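My little bench arm gets a going-over once a month now, and it takes less time than a pot of coffee. Power off first -- at the wall, every time!

I start with the fingers. A barely damp cloth does it (no solvent, please), wiping from the base out to the tip so the grit doesn't get pushed down into the works. Scuffs don't bother me. Grease does.
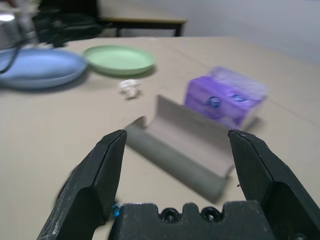
Fingers wide open, with the two hex-socket screws side by side on the palm block.

Next I put a key in those screws and check them for wiggle. Snug is plenty. I leaned on one in July and stripped it, and Gunhild Toft had to talk me through getting it out over the phone (thank you, Gunhild!).

Then I let it pick up odds and ends from the table, hard stuff and squashy stuff both. If one finger closes ahead of the other, I run the zero routine again. I log every 400 grips and swap the pads at 2000, which is probably early, but pads are cheap.

Get new tips by email! Enter your address to join the newsletter. Unsubscribe at any time.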